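Stilik (software)

Stilik is a grasp planning and control package for robot arms that handle cloth. It was written at Drallercombe by Imke Kettler and Fabian Leitner, and version 1.0 was released on July 1, 2018. The name has no agreed meaning. Kettler has given two explanations in print, and they contradict each other.

Background

Most grasp planners of the period assumed that an object would keep its shape while being picked up, an assumption that towels do not share. Stilik began as a set of patches to Brulum, an older planner for rigid parts, which treated a folded flannel as a slightly disappointing box. Leitner's first patch made it treat the flannel as 22 smaller boxes. The approach was dropped in January, and the two authors started again from an empty repository, into which they promptly copied most of Brulum's configuration files.

Design

The package has three layers. The perception layer looks for edges, hems and corners in a depth image and gives each candidate a score from 0 to 100. The planner takes the best of these and works out a pinch, a lift and a path. The controller runs the path and watches the force at the fingers, slowing the arm if the cloth seems to be attached to something.

Cloth is modelled as a coarse mesh, by default of 916 points. The manual describes this number as "tuned". An early comment in the source code describes it as "whatever fitted".
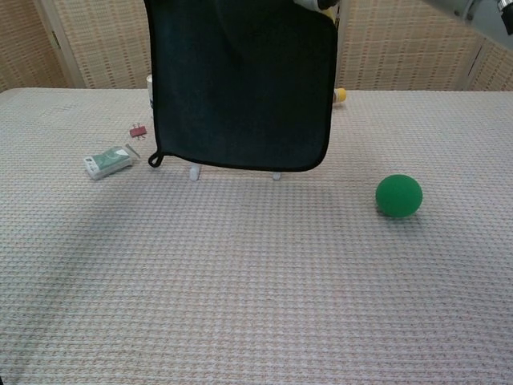 A lifted towel also blocks the view of whatever lies behind it. Stilik deals with this through what it calls the curtain rule: anything seen before the lift is kept in the world model at its last known position until the camera has a clear view of that spot again. Earlier builds simply deleted objects they could no longer see, and then planned to lower the cloth into the space so generously vacated. The rule has its own drawbacks. If an object is moved while hidden, the planner will go on steering politely round the place where it used to be.

Hanging corners are handled separately. The lowest point of the mesh is tracked during the carry, and the path is raised if that point comes within 10 millimetres of the table. Loops, labels and loose threads are not modelled.

Tooling

Runs are recorded and replayed in Santoro, a companion viewer with a timeline and a great many coloured arrows. The meaning of the arrows changed between versions 1.1 and 1.2. The legend was updated in 1.4.

Reception

Users have generally praised the force control and complained about the installer. The curtain rule has been copied into several other planners, usually under a duller name. Kettler has called the mesh model "wrong in ways we are used to", and a replacement has been listed as forthcoming in every release so far.

See also

Brulum
Santoro (viewer)
Deformable object manipulation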